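The Gripper in Your Hand

A robot that has never touched a piece of fruit is supposed to learn how from people who have. The pitch behind Riltell, a training method from the lab at Brinduvar, goes like this: skip the expensive robot arm, give a person a hand-held gripper with a camera on it, and let them tidy up a table. The recordings go to a model, and the model later drives a real arm.

The headline result is 13 points. The lab says that adding footage from homes raised its success rate on a sorting task by that much over footage shot only on lab benches. Maybe so. The test behind it ran to 100 attempts, all in a single room at the Sinham test site, with one arm. A few bad grasps either way and the gap looks a lot less impressive. The paper gives no range of error, and it doesn't say how many recordings were thrown out before training.

I have a bigger problem with the word "general," which shows up on almost every page. A person holding a gripper still has a person's shoulder, a person's eyes and a lifetime of handling groceries. When the fruit rolls, the wrist follows it. None of that judgment is in the video, only its results. Savchuk, a rival project, found that its arm copied the path of the hand nicely and then closed on air whenever the object moved.

Riltell's defenders answer that messy homes will fix this, and on variety they have a point. Lab benches don't usually come with an embroidered tablecloth, and a model that has to tell a longan from a mandarin, or pick out a dark green avocado lying in a red tray, is at least being asked a harder question than where the gray block went. But a harder question in training proves nothing until somebody asks it again at test time, in a kitchen the model hasn't seen. The lab says those trials are planned for August. I'd like to see the failures too. 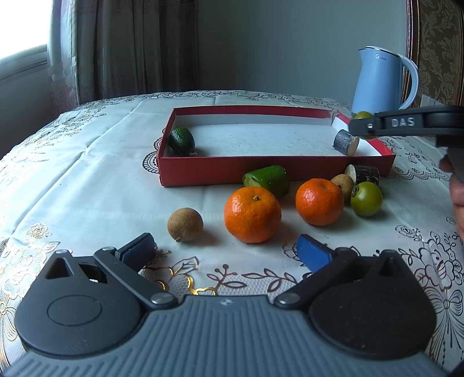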